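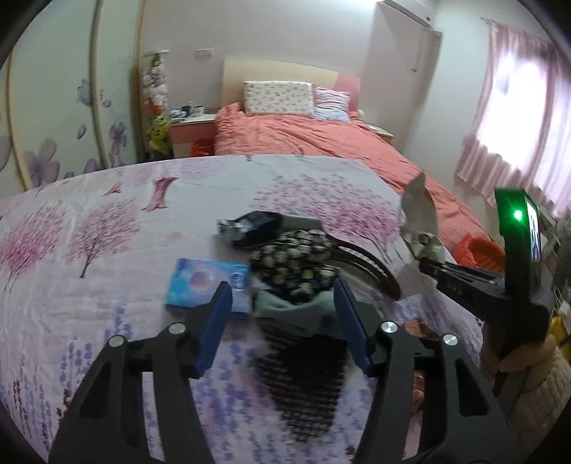
Cloth with pink blossoming tree print, bedroom.

**Space weather readiness check, Remstead receiving station**
Checked by Kaisu Miettinen, Tuesday, October round

- [x] Solar flare alerts reach the duty phone. Test message came through at 11 minutes past.
- [x] Surge arrestors on mast feed. No scorching. Tag 2561 still legible.
- [ ] Earth bond, north fence. Clamp loose, corrosion under the nut. Joni Leinonen to refit.
- [x] Backup clock holds time without satellite signal. Left on its own overnight, drift within limit.
- [ ] Magnetometer log. Gap between entries 71 and 205. Sakda Petchrat is asking Duvance for the missing file.
- [x] Battery bank, terminals clean, vents clear.
- [ ] Printed call list. Still shows the old Pelkonen number. Replace before the next round.

Comment: the storm shutdown card by the rack is faded. Javiera Leiva has the master copy.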